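Abrasion of Polyurethane Tread on Small Conveyor Rollers
Project report, second-year materials workshop
Tiago Mota, Perrine Vidal
Supervisor: Monique Lemaire
14/05/2025

1. Purpose
The return rollers on the Gritel sorting line wear out at the ends first. Our task was to compare two tread compounds, a softer one supplied by Clulari and a harder one from Guérin, and to say which loses less material under the same load.

2. Method
We cut test pieces from the tread of unused rollers. Each piece was cleaned with alcohol, dried, weighed and clamped against an abrasive belt. The load was the same for all pieces. Room temperature was kept at 23 °C. One run was 500 belt cycles, and pieces were weighed again after brushing off the dust. The belt was replaced after every run.

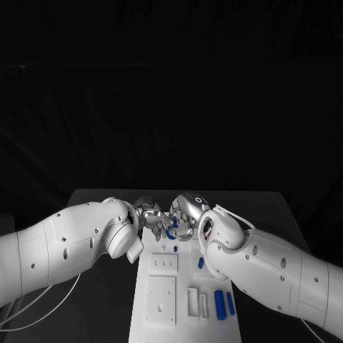

Fig. 1. Two robot arms over a white work board.

Our first batch had to be thrown out. The clamp slipped and the pieces wore at an angle, so the weight loss could not be compared. Saulius Venckus made a deeper clamp with a stop plate and we started over.

3. Results
The softer compound lost less weight than the harder one in every run of 500 cycles. Its surface stayed even, with fine lines in the direction of the belt. The harder compound lost small chips along the front edge. Under a load of 600 N the softer pieces bulged at the sides and two of them came away from the metal backing.

4. Discussion
For the return rollers, where loads are low, we would choose the softer tread. It should not be used on the drive rollers until the bond has been checked. Our test was dry, and the line at Gritel is washed down with water, so the results may differ in service. Wet runs are planned for August on the Cunden test bench.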